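2 min read · 15 shares

Govenau cell – progress report, June

The cell at Baltwood ran through most of the month on the kitchen tabletop layout. Downtime came from one fault, a gripper cable rubbing where it leaves the wrist. Amato supplied a new cable and we rerouted it with more slack. The arm has logged 245 cycles since then without a dropout.

Calibration is now done at the start of each shift. The operator homes the arm, checks the gripper opening against the gauge and wipes down the tabletop. We also tightened the bolts on the table frame – two had worked loose – and added them to the monthly check.

Spending is within the Girora grant. The remaining item is a spare set of gripper fingers, part 801, on order and due before the next report. 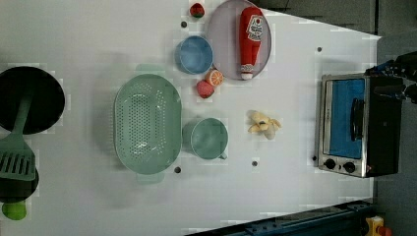
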